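Copying Amstrad PCW discs to a modern PC over a serial lead

These notes cover getting LocoScript and CP/M files off 3 inch discs and on to a current computer, using the serial port on the PCW and nothing fancier than a USB adapter. I used the method to save the newsletters of a walking club, 78 files in all, written on a PCW 8256 that belonged to Emlyn Gittins. It should work the same on an 8512.

What you need

A PCW with the CPS8256 serial and parallel interface
A working CP/M start-up disc
A null modem lead, 25-pin to 9-pin
A USB to serial adapter
A terminal program on the PC that can do Xmodem transfers

Check the drive belt before you start. The belts in the 3 inch drives perish, and a tired one gives read errors that look just like a bad disc. If the machine has been in a loft since the nineties, fit a new belt first and save yourself an evening.

Setting up the lead

Switch the PCW off before plugging in the interface. It goes on the edge connector at the back of the monitor, and the contacts are often dull. I cleaned mine with a little isopropyl alcohol on a cotton bud and let it dry.

The lead must cross pins 2 and 3. Some adapters sold as null modem do this but leave the handshake lines unconnected, and the PCW will then sit and wait for ever. If yours behaves like that, turn handshaking off at both ends and drop the speed. 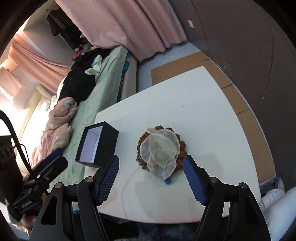 Start CP/M and put the settings in with SETSIO. I use 9600 baud, 8 data bits, no parity and 1 stop bit. Set the terminal program on the PC to match. Faster speeds are on offer but I had dropped blocks at 19200, and the discs are small enough that it makes little difference.

Getting a transfer program on to the PCW

This is the awkward part. You need an Xmodem program on the PCW before you can use Xmodem. If you have one on disc already, skip to the next section.

Otherwise, send it across as text. Convert the program to a hex file on the PC, then on the PCW use PIP to copy from the AUX: device to a file. Send the hex file as plain ASCII with a short delay after each line. An end-of-file character (Ctrl-Z) must go last or PIP will not close the file. Then run HEXCOM on the result to turn it back into a COM file. It took me 3 attempts, the first two spoiled by having no line delay.

Copying the files

Slide the write-protect tabs across on every disc you are reading from. Copy files to the M: drive first and send from there, as it is quicker and spares the disc. M: is lost when the power goes off, so don't treat it as storage.

LocoScript keeps its documents in groups, which CP/M sees as user areas 0 to 7. If a disc looks empty, type USER 1 and then DIR, and work upwards. Limbo files are in areas 8 to 15 — worth a look, as I found 11 documents there that had been erased.

Xmodem pads the last block, so a file may arrive slightly larger than it left. LocoScript files don't mind this. Plain text files may show some odd characters at the end, which you can delete in any editor.

Keep the original files as well as any converted copies, and note which disc and group each one came from.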